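Filed under: Bench Diary / Grippers

30 Nov 2018

Such a long day with the grippers, and my wrists are telling me all about it, but what a nice one! I finally sat down to compare the Laninell pads with the older Girard ones, on the snack packets this time, after promising myself I would do it back in April.

The Girard pads are stiffer and I still have a soft spot for them (they did so well on the cartons), but with a puffy pouch they slid off 8 times out of 100. The Laninell pair only let go once, and that was me squeezing too far up, near the seal, where there is so little to hold on to. Down low is much kinder. You close slowly, the bag gives a bit, and then it just sits there between the pads, as good as gold.

I did 14 rounds before lunch and 13 after, with a long tea in between, and wrote it all up in the Mosimow notebook. Tomorrow, the Stemura controller, if I can find its cable.

Comments

I gave up on stiff pads for chip bags ages ago. Glad it wasn't only me.

Did you try them on anything shiny? Mine hate foil.

Lovely entry, please do the Stemura one soon! 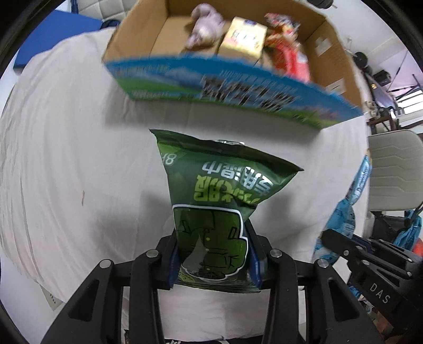
Green pouch, held low, box of packages behind.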